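Gindis have put out a new record and the press sheet says it was "made without a computer". Six tracks, up to 30 minutes if you leave the hidden one running. I have questions.

First one: how did it get onto the streaming service? Somebody's computer was involved at some point. I'm happy to be told where they draw the line, but the sheet doesn't draw one.

Second: the sheet lists Wubit Araya on modular, Lensa Negussie on tape and Delwyn Dunstan on "room". I have played in rooms. I have never been credited for it.

To be fair, Skita (track two) is lovely. Slow organ thing, bit of hiss, a bass note that turns up late and stays. I played it four times on the tram. None of that needed a manifesto.

Braltum, on the other hand, is seven minutes of a drum machine left on while they went for lunch. The sheet calls it "patient". My neighbour called it something else.

Now the price. The vinyl is limited to 515 copies, hand-numbered, and costs what I used to pay for a decent pair of headphones. Why 515? The sheet says the number "has meaning within the work". Sure it does.

Also, if you're going to make a big deal of colour vinyl, tell us the colour. "Earth" is not a colour. I've been outside.

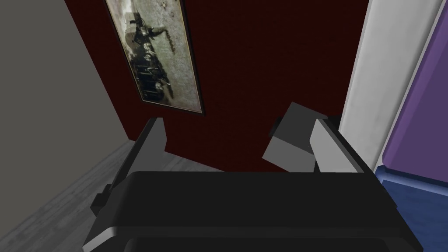
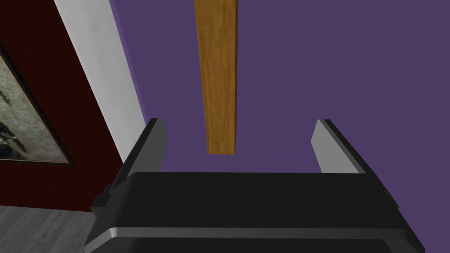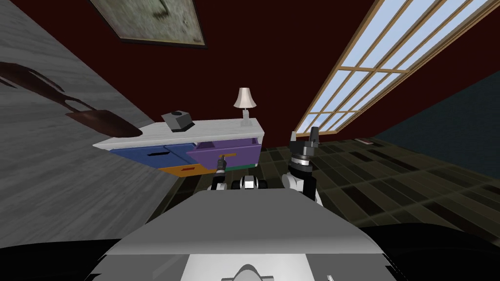
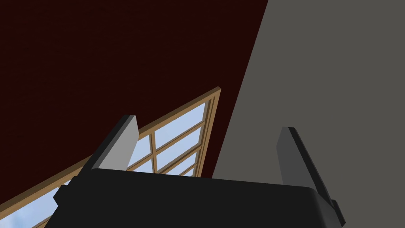 Someone's already replied that I don't like hardware records. I own plenty. My favourite is Sisay's first one, which was done on two borrowed synths and a four-track, and the sleeve notes don't mention it once. You find out because Sumeya Chala let it slip in a radio interview years later.

That's my whole gripe, really. Tell me about the tunes. If the gear is the most interesting part of the story, I start to worry about side two.

And side two is thin. Track five is track three with the organ taken out. Track six has a field recording of a harbour, and I'd bet a beer it came off somebody's phone - a small computer, last I checked.

Wubit Assefa's mix is good though, credit where it's due. Everything has space and you can turn it up without wincing. Best thing on the record, and her name is at the bottom of the sheet under the postage info.

They're touring it in January. I'll go, because they were great at the old bowls club. If there's a laptop behind the amps I'm telling everyone.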